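Skerkura Home Helper: Set-up Guide
Section 4 - Teaching the bathroom
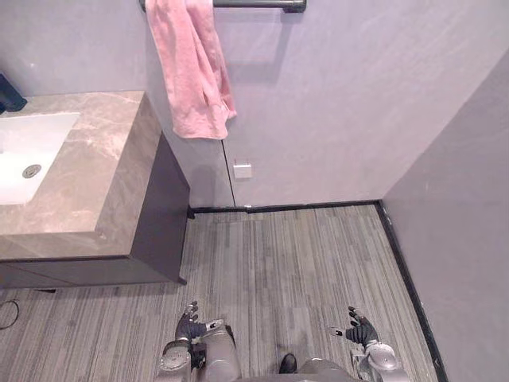 Reading time: 2 minutes

By now your Skerkura has learnt the hall and the kitchen, so well done, that's the long part over! Bathrooms are smaller and a bit fussier, and I'd put the kettle on before you start.

1. Bring the robot in and park it facing the longest clear stretch of floor, with the vanity to one side.

2. Open the Umix app and choose Add Room, then Bathroom. Type 57 when it asks for the room code.

3. Select Arms Forward. Both hands should come out level in front of the body, clear of the cabinet and the walls.

4. Check the floor for cables, and tidy away any you find - even a thin one can catch a wheel.

5. Press Learn Towel Rail and wait for 99 per cent. It does like to linger there, bless it, so give it a moment.

Note: The rail may hold a towel while you do this. Leave it hanging as it is until the chime.

Caution: Keep the robot's hands out of the basin. The wrists are not sealed.

If the app shows error 400, go back to step 2, or write to Katalin Kerekes at our Grestcombe office.

Last revised May 2021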